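Home | Guides | Desk & Table | Packing | Help

6 min read

Section 4: Setting out the phone, the tray and the wrapped block

Okay, so you've got your table and you've read the bit about labels, and now we get to the part I enjoy most, which is laying things out before packing! I wrote this section after Tsehay Negussie asked me why her phone kits kept going out with the block on the wrong side. Fair question. The old guide never said which side was right.

These steps are for the small Trernusora kit (one phone, one tray, one block). If you have the bigger Brera kit, skip to Section 6 – the tray in that one has a lid and you'll only get confused.

Before you start

Wipe the table. I like a pale top for this job, and a few scuffs won't hurt. If yours has a crack in it, run a fingernail along it first, and if it catches, keep the phone well away from that spot. Mine goes on a folded cloth when I'm not sure.

Clear away mugs, pens, tape rolls and your own phone. Yes, your own phone. Hamdia Abera once packed hers and we had to open 13 boxes to find it.

Laying out

1. Put the tray in the middle of the table, long side running left to right, open side up. Check that it's empty. Little paper slips like to hide in the corners.

2. Put the block to the left of the tray, lying flat. Leave the black wrapping on. It's supposed to look crinkly, so please don't try to smooth it out with a ruler (I did, and I tore it).

3. Put the phone to the right of the tray, glass side up. Leave enough space that you can pick it up by its edges without bumping the tray.

4. Step back and look. Block, tray, phone, reading left to right. Compare yours with the one below.

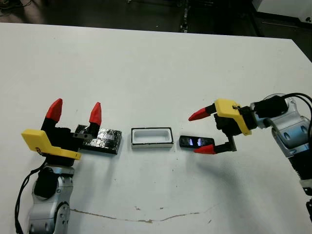
Fig. 4.1 – Block on the left, tray in the center, phone on the right with the screen facing up.

Note: Shiny phone screens pick up every light in the room, so a bright patch on the glass can look like a smudge, or hide one. Tilt the phone a little before you go hunting for the cloth.

Caution: Don't stack the block on the phone, even for a second while you answer the door. The wrapping has folds in it and I don't want grit pressed into the glass.

Keeping a clear patch

This is the step people skip, and I was one of them for a good long while! You need some bare table to work on. Everything gets picked up and turned over at least once, and if you have nowhere to set it down you'll end up balancing a phone on the rim of the tray.

5. Choose a patch of table with nothing on it. Mine is a bit bigger than a dinner plate.

6. Keep that patch free the whole time. Finished items go in the tray, unfinished ones go back where they came from.

7. If your table shares a room with desks and monitors, as ours does, work out where people's elbows go before you pick your patch. The side away from the nearest chair is usually the calm one.

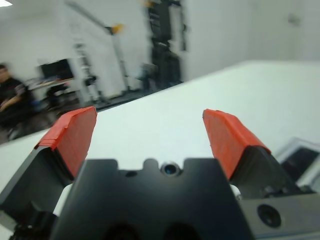
Fig. 4.2 – Bare white tabletop kept clear for handling, with a desk and monitor in the room beyond.

Loading the tray

8. Block first, flat against the left end. Use both hands and don't squeeze.

9. Phone second, glass side up, on the right. If it slides when you nudge the tray, tuck a strip of Grever padding next to it – one strip is plenty.

10. Write the kit number on your sheet. We start at 143 this season, carrying on from the July batch, so don't go back to 1.

Note: If the block and phone won't sit side by side, you probably have a Chala tray, which is shorter. Swap it. Please don't force the block in at an angle.

When you've done a few, you'll find your own speed. I get through 13 before I want a coffee, and Tsehay does more than 200 in a good week, which I find slightly alarming. Leave the loaded trays uncovered until someone else has checked the sheet, then go on to Section 5 for the outer box.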